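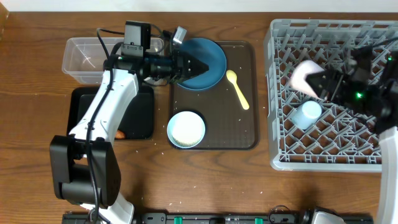 News > Business > Consumer Goods

Flelteck to change glaze on stoneware line after wear tests

July 3, 2025

WIKDALE – Tableware maker Flelteck will replace the glaze on its Keogh stoneware line beginning in August, the company said, after in-house testing found that some colors lost gloss faster than planned under repeated dishwasher cycles.

The change affects plates, bowls and mugs made at the Wikdale plant. Flelteck said the existing glaze met its limits for lead and cadmium release and that the pieces already sold can stay in use. No recall is planned.

According to a technical note sent to retailers, the company ran 1449 pieces through a wear program covering 14 glaze colors. Pieces were washed in commercial machines with an alkaline detergent, then checked for gloss, color shift and resistance to metal marking, the gray lines left when a knife or fork drags across a worn surface.

Three colors fell below the company's gloss limit before the end of the program. All of them were matte or semi-matte finishes. The glossy colors passed.

"Matte glazes get their look from small crystals at the surface, and those crystals are often the first thing a detergent attacks," said Sosina Workneh, who heads materials testing at Flelteck. "The body of the plate is unaffected. The customer sees a chalky patch and starts to see cutlery marks."

The new glaze contains more silica and alumina and less calcium. Workneh said the adjustment raises the firing temperature slightly and adds time to the cooling stage, which has to be held slow enough for the matte surface to form. Firing each load will take about 8 percent more gas than at present. The company said it would absorb the cost through the end of the year and has made no decision on prices after that.

Glaze fit was a second concern. A glaze that shrinks less than the clay beneath it on cooling can be pushed off at rims and handles. One that shrinks more will craze, forming a network of fine cracks that can hold stains and let water into the body. Flelteck said samples of the new recipe were heated in an oven and dropped into cold water several times without crazing, and that further samples are being stored in humid conditions to check for delayed cracking.

Edberg, which supplies the clay body, said it would not alter its mix. The two companies agreed to test each clay delivery for thermal expansion before it is released to the forming department. Until now only selected deliveries were tested.

Retailers will receive both versions for a time. New pieces will carry the same Keogh stamp with a small dot under the name. Flelteck said the colors had been matched under daylight and warm indoor lamps, but that a slight difference may show when old and new plates are stacked together.

For pieces with the current glaze, the company's care advice calls for a low-alkaline detergent, a shorter wash cycle and space between items in the rack. Light metal marks can usually be taken off with a mild cream cleanser and a soft cloth. Steel wool and scouring powder should be avoided on any matte finish.

Warranty terms are unchanged. Claims for chips at the rim will be handled as before, and loss of gloss will be covered on pieces bearing the dot.

14 shares
3 comments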